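Zweiarm-Sortieraufgabe: Demonstrationen aus der Simulation, wie viel Streuung bei den Startlagen?
Forum Manipulation und Lernverfahren > Datenerfassung

duvley_bt
15. März 2020, 10:42
Wir erzeugen Demonstrationen für eine Sortieraufgabe mit zwei Armen, Teleoperation direkt in der Simulation. Zwei Ablagen (gelb und rot), dazwischen drei Taster mit farbiger Kappe. Der rechte Arm bedient die gelbe Ablage, der linke die rote. Der grüne Taster ist Ablenker und bleibt liegen. Bisher 2672 Episoden, davon 2000 nach Sichtung behalten. Trainiert wird Behavior Cloning auf Bild plus Gelenkwinkel, Ausgabe sind Gelenkziele.

Die Startlagen der Taster werden gleichverteilt im mittleren Bereich gezogen, Orientierung beliebig, also auch liegend oder gekippt. Ablagen und Armbasen bleiben fest.
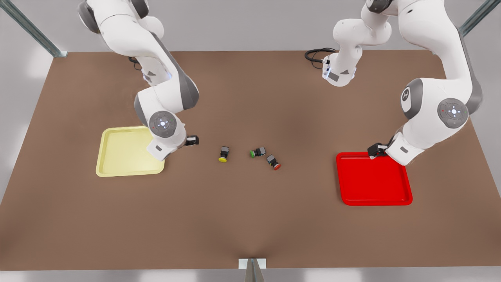

Problem: Bei aufrecht stehenden Tastern greift die Policy zuverlässig. Liegen zwei dicht beieinander, fährt der Greifer zwischen beide und schließt dort. Erfolgsquote in diesen Fällen 59 Prozent, gemessen über eigene Testläufe mit neuen Seeds. Frage: mehr Episoden aufnehmen oder die Verteilung ändern?

nigam_k
15. März, 11:15
Verteilung ändern. Bei gleichverteilter Ziehung sind enge Paare selten, der Verlust wird von den einfachen Fällen dominiert. Zieh den Abstand der Mittelpunkte als eigene Variable und setz die Taster danach. Verwerfen nur bei echter Durchdringung.

Palesa Mokoena
15. März, 11:38
Bin nicht überzeugt. Greifen zwischen zwei Objekten ist das klassische Bild einer gemittelten Aktion. Wenn der Bediener mal zuerst Rot und mal zuerst Gelb nimmt, sind die Demos an derselben Stelle mehrdeutig. Mit mehr engen Paaren bekommst du mehr von derselben Mehrdeutigkeit. Wie ist die Reihenfolge festgelegt?

duvley_bt
15. März, 11:51
Gar nicht. Wir haben drei Bediener, jeder macht es, wie er will. Teilweise bewegen sich beide Arme gleichzeitig.

Palesa Mokoena
15. März, 12:04
Dann zuerst das. Reihenfolge vorgeben oder als Eingang mitgeben. Alternativ eine Ausgabe mit Mischverteilung statt MSE, dann könnt ihr die alten Daten behalten.

nigam_k
15. März, 12:20
Gemittelt wird über Modi, die es im Datensatz an dieser Stelle gibt. Der rechte Arm hat hier aber nur ein Ziel, den gelben Taster. Zwischen Rot und Grün zu landen kann mit der Reihenfolge der Arme nichts zu tun haben, Grün fasst ja keiner an. Für mich ist das Auflösung oder Datenmangel. Welche Bildgröße geht ins Netz?

Afshin Bahrami
15. März, 13:07
Ihr könnt beide recht haben, das lässt sich prüfen. 50 Startzustände mit engem Paar einfrieren, jeden von allen Bedienern ausführen lassen, Greifpose relativ zum Taster auftragen. Zwei Häufungen: Palesas Erklärung. Eine Häufung: Nigam.
Bei uns (Projekt Trinov, ähnlicher Aufbau) waren es bei liegenden Teilen zwei Häufungen, aber in der Greifrichtung. Ein Bediener griff quer zur Kappe, der andere längs am Gehäuse. Das Mittel liegt daneben.

Noch etwas: Was ist bei den 672 aussortierten Episoden schiefgegangen? Wenn das überwiegend enge Paare waren, habt ihr euch die Lücke selbst in den Datensatz gefiltert.

duvley_bt
15. März, 14:33
Eben nachgesehen. Deutlich mehr als die Hälfte der verworfenen sind enge Paare, meistens Fehlgriff und Neuansatz. Unser Filter wirft jede Episode mit mehr als einem Schließvorgang pro Arm raus.

nigam_k
15. März, 14:41
Filter raus. Die Neuansätze sind genau die Zustände, in denen die Policy später landet.

Palesa Mokoena
15. März, 14:58
Nur den Abschnitt ab dem Öffnen nach dem Fehlgriff behalten. Sonst lernt sie den Fehlgriff mit.

duvley_bt
15. März, 15:10
Schneide ich so. Den Versuch mit den eingefrorenen Startzuständen setze ich parallel auf, Bildgröße reiche ich nach.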